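1 Jan 2022

No work at Hastton today, but I came in for two hours all the same, and the building was warm enough. I wanted to look at the fault once more when the corridor is quiet.

The trouble is still the right hand. In the Kekau kitchen task it should close on the pepper, lift it, and carry it to the pan. Yesterday evening it began well, and then, in run 74, the fingers kept closing after the stop command. It is only simulation, so no vegetable was hurt and no finger of mine either. But the same controller goes into the real Bilyk arm later, and I do not like a stop that does not stop.

I read the log slowly, line by line. The stop was sent. The hand received it 220 milliseconds later, when our limit is 40. In between it obeyed the old command, as it was built to do. I had believed since September that this delay was repaired. I even wrote so in this diary, with some pride. I looked for that page today and it was not pleasant to read.

My first idea was the message queue. I made it shorter and started again. The delay became smaller in some runs and in others it stayed the same, so I have perhaps found half of the fault – or none of it. I will not call it solved this time. I asked for 1000 runs to go overnight, with the left hand kept out of the task, and I put a red note on the real arm that it must not be powered until the result is read.

In the evening I put one view from the task on our project page, with the short notice for the others who use the controller.

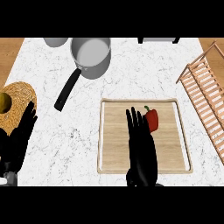
Posted by the Miltia control desk, Hastton

The notice says the right hand is reaching over the board for the red pepper, and that nobody should trust the stop command at this step. I wrote the second part in capitals, then changed it back to small letters.

Home by bus. Soup, and too much bread. Tomorrow I read the numbers before I open the mail.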